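Keeping a Hand-Held Gripper Pair in Working Order: Setup, Upkeep and Repair
Project report, Automation Maintenance module
Author: Amrani
Submitted Tue 5 May

1. What the project was supposed to be

The original title had the word "optimization" in it. I took it out in the second month. What I did over this project was look after one pair of hand-held grippers at the Gurnach workspace, write down what went wrong with them, and test whether the upkeep plan we were handed made any difference. My view at the end is that about half of it does.

The pair is used for recording manipulation tasks by hand. One operator holds both grippers and wears a camera on the head. Each gripper has a camera of its own, and a square marker on the housing lets the software work out where one unit is relative to the other. The recordings are only as good as the alignment between these parts, so a small mechanical fault on a finger can ruin an afternoon's work and not be noticed until someone opens the files.

2. The plan we inherited

The upkeep plan came from an earlier project called Ollotcombe. It is a two-page checklist with a calibration every morning, a finger inspection every 100 cycles, a full teardown every August, and a wipe-down of everything at the end of each session. It reads well. I could not find any record of why those intervals were chosen. The teardown page refers to a test log that is not in the shared folder, and the calibration step names a target board we do not own.

I followed the plan as written for the first stretch anyway, since changing it on day one would have left me nothing to compare against. In total I logged 885 open-and-close cycles under the original plan, then 246 under my own shorter version. The second number is too small, and I say more about that in section 6.

3. Setting up

Setup starts with power and the status light. If the light is green, the unit has booted and is talking to the recorder. It does not mean the camera is in focus or that the clock is right, although the Ollotcombe sheet treats it as a general sign of health. On two mornings I had green lights on both units and recordings that did not line up in time.

After that come the markers. They need to be flat, clean and firmly fixed. A corner that lifts even slightly changes the pose estimate, and the software gives no warning. I now press each corner down with a thumb before every session. This takes a few seconds and is not on the checklist at all.

The last part is the view check. The operator brings one gripper into the view of the other and we look at the live picture for marker detection, glare and anything sitting in the finger recess.
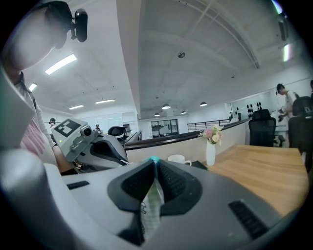 Figure 1. Second gripper with marker and green indicator light, seen from the first unit. A translucent plastic item is in the finger recess.

Ceiling lights are a bigger nuisance than I expected. Held low and tilted up, the camera gets a good deal of ceiling, and the exposure drops to suit the bright panels. The marker then goes dull and detection gets patchy. The supplier's sheet from Jillstead says the exposure control "adapts to all indoor conditions." In our room it did not. Locking the exposure by hand before the first take fixed most of it, and I would do that on any similar setup without waiting for trouble.

4. Looking after the fingers

The recess lining is black and ribbed, and it is the part that does the gripping. It also collects dirt. Lint and tape glue work their way between the ribs, and thin plastic film is the worst material we handle because it clings to the lining after the fingers open. A scrap left in there shows up in the next recording and can keep the fingers from closing fully.

The plan says to wipe the lining with a damp cloth. I tried this for several sessions and mostly moved the dirt to the bottom of the V, where it packed down. A dry, stiff brush drawn along the ribs worked better. I have no measurement for "better" apart from how often the fingers failed to close at the first check of the day, and I did not start recording that early enough.

The ventilation slots got the same treatment with a softer brush. I have doubts about whether this matters. The housings never got hot enough to worry me, and the slots never looked blocked. I left the step in because it is quick, but I can't show that it does anything.

5. The one real repair

Partway through the project one gripper began to report itself as slightly open when it was closed. The first advice I got was to recalibrate, and I did, three times. Each time the reading was right for a short while and then drifted again. Recalibrating hid the fault and cost us most of a day.

The cause was a loose set screw on the finger linkage. With the cover off, I could turn it with almost no effort. I cleaned the thread, put on a small drop of medium-strength thread locker, tightened it and left the unit overnight. The reading had not drifted again by the end of the project.

I would like to claim the repair solved the problem for good. All I can say is that it held for the cycles we had left. I also checked the matching screw on the other unit, which was tight, so I don't know if this is a design weakness or one badly assembled gripper.

6. Did the plan help?

The finger inspection helped. It caught debris regularly. The morning calibration helped when the units had been moved or packed away, and did nothing I could detect when they had stayed on the desk overnight. The August teardown fell outside the project, so I can't judge it, but a full strip of a working unit gives plenty of chances to put a screw back badly.

There are problems with my comparison. The two periods differ in length, the tasks were different, and the screw repair falls between them. Anyone who wants to call the shorter plan an improvement on the strength of my numbers should not.

7. Changes for whoever takes over

Check marker corners by hand before each session.
Lock the exposure.
Brush the finger lining dry, and look in the recess after any task with film or bags.
If a closed reading drifts twice, stop recalibrating and open the cover.
Write down first-check failures from the first day.

The log sheets and the revised checklist are in the project folder under Gurnach, with the old Ollotcombe version kept next to them.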